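Subject: Re: [sourdough-list] Rye starter in a cold kitchen

Hi all,

What a great question to come back to after a few weeks away! I have been baking almost nothing but rye since November, so I have a lot to say, and I'll try to keep it in some kind of order. The quoted part is from the original message, my answers are underneath.
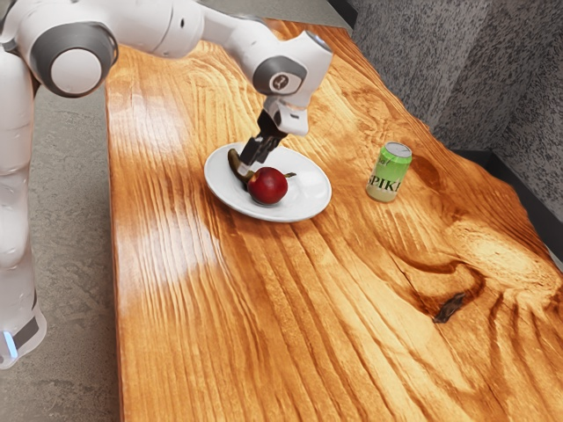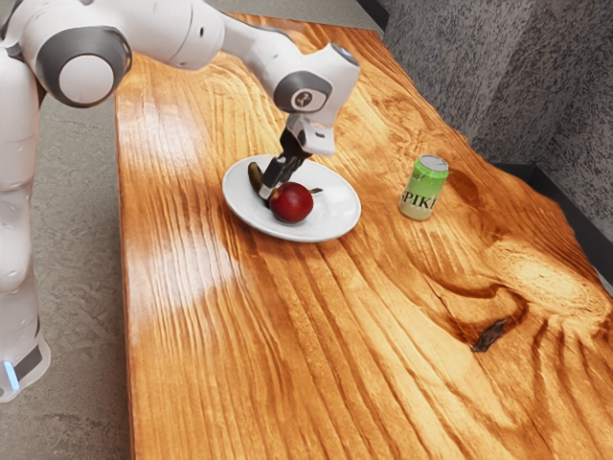
A long wooden table, both times.

> My kitchen drops into the low sixties at night and my
> rye starter just sits there. It smells fine, a bit like
> apples, but it hardly moves between feedings. Should I
> throw it out and begin again?

Please don't throw it out! An apple smell is lovely and a slow starter is a perfectly good starter. Mine spent its whole first winter looking like wet cement until lunchtime and it still made bread I was proud of. Rye doesn't dome up the way wheat does anyway, so if you are waiting for a big round top you may be missing the signs. Pull a spoon through it. If it's full of little holes underneath and feels light, it's working.

What helped me most was feeding it less. I used to toss in fresh flour every morning out of habit, whether it had done anything or not, and all I was doing was thinning it out. Now I wait. In January that can mean a day and a half between feedings, and then I use one spoon of old starter to two of flour and two of water. Warm water, like you'd use for a baby's bath.

> Does the flour matter much? I can only get the light
> rye from the supermarket here.

It does matter, but you can work with light rye. I'd mix in a handful of whole grain when you can find it. I switched to the coarse whole rye from Brelum last fall and the difference showed up by the second feeding — bubbles up the side of the jar, and that sharp, almost peppery smell. The Srour medium rye is milder and I like it better in the final dough. They sell it in 3 kilo bags, so split one with a friend if you don't bake every week.

> And how sour is it supposed to get? Mine came out so
> sour that my kids wouldn't touch it.

Oh, this one I know well. A cold, stiff starter left for ages gives you that vinegar bite. If you want it gentler, go wetter and warmer for the last build before you bake. I put the bowl in the oven with only the light on and a folded towel over it, and check it after three hours or so. As soon as the flour I dusted on top has cracked into islands, I mix the dough. Leave it past that and the sourness really climbs.

For the dough itself I've settled on 44 percent of the flour coming from the starter, the rest medium rye with a bit of bread flour. I know some of you go lower, and I'd love to hear how that turns out, especially in a tin. Mine goes in very hot for the first fifteen minutes and then I turn it well down for the best part of an hour. Then comes the hard bit, which is leaving it wrapped in a cloth until the next day. I cut into one at bedtime once and the knife came out looking like I'd been spreading glue.

Caraway is a whole other argument and I'm on the side of lots of it. Toast the seeds first! Molasses too, a spoonful, if the kids need winning over. Thin slices with butter and a little honey worked in our house, and now the heel is the piece they fight over.

One more thing for anyone who likes old recipes: the Jarkaneo baking archive has put its rye section up, scanned, with the handwritten notes in the margins. There are around 4,000 cards in there and plenty are just "flour, enough" and "bake until done," but the ones for scalded rye are wonderful. I've tried the one with the potato water and it kept soft for most of a week. I can type it up for the list if people want it. The handwriting takes some getting used to.

Has anyone here baked rye in the Fuseo covered pan? I'm wondering whether the lid traps enough steam or whether I should keep on with my tray of hot water.

Happy baking, and do let us know how the apple-smelling starter gets on!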